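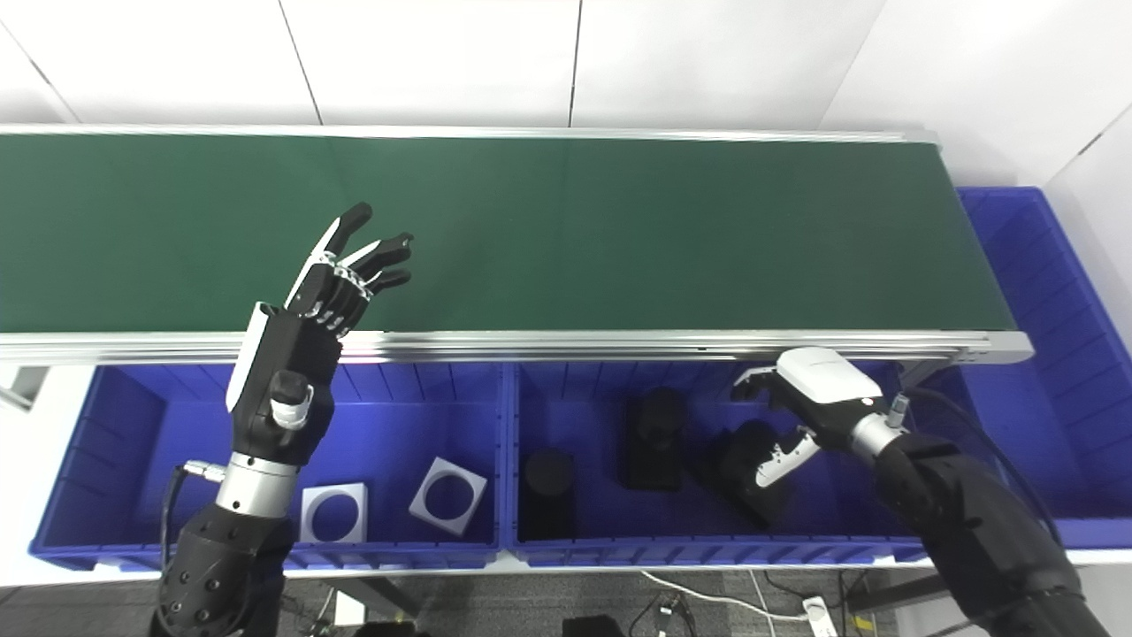

4. Load your first guest list

Brumance is at its best once it has a proper list of stars to follow, so this is the fun part! Each celebrity gets a card, and each card goes into a bin, much like the blue plastic ones beside that green conveyor belt: put things where they belong at the start and you'll never go hunting later. A free account holds 300 cards.

1. Open Lists and tap New Bin. Give it a name you'll recognize, such as Late-Night Hosts.
2. Type a performer's name and pick the match. Check the birth year (plenty of actors share a name).
3. Choose a colour for the bin.
4. Under Earnings, switch on Show Range. You'll see a low and a high estimate side by side, and it's a great way to compare careers.
5. Tap Save.

Note: Estimates refresh overnight, some 33 at a time. A big list can take a few mornings to fill in.

Caution: Deleting a bin deletes its cards as well. Move your favourites first.

5. Turn on premiere alerts

1. Go to Alerts and select Tours, Television or both.
2. Set your quiet hours.

Related
Importing a list from Wakard
Sandberg theme pack: changing card colours
Why is a birthday missing?

Comments (2)

jullisora_fan: Step 4 fixed it for me, thanks. My radio bin has 19 cards already!

mapleremote: Can quiet hours start at 9 p.m. on weeknights only?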